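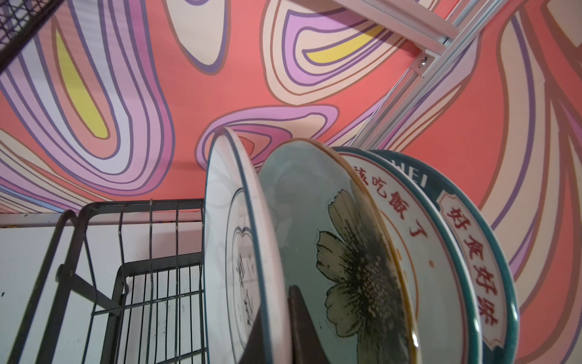 Okay, weekend thread on why our grasp planner has been driving me up the wall. Short version: plates.

Four plates standing on edge, overlapping, right next to a wire rack. Our segmenter loves big printed shapes, so it kept splitting the sunflower-ish one into "flower" and "plate" and planning a grasp on the flower.

Same deal with the big red characters. Eugénie Moulin swapped in a rim-first detector on Thursday and the masks got so much cleaner!

Next headache was the rack. Thin black wires come back as swiss cheese in the depth map, so the planner figured it could go straight through. I now inflate anything thin by 20 mm before collision checking – crude, but I sleep better.

Replayed 2,332 logged frames overnight with both changes. Bad masks went from 180 to 41. Most of what's left is one plate hiding the face of the next.

Hajar Metwally wants approach angles in Nodetti by April. I want a replay viewer that doesn't eat all my RAM. We'll see who wins.

Recent posts
Why I log wrist poses twice
Nodetti config files, a rant
Hand-eye calibration on a Friday night

Contact | © 2020 | Back to top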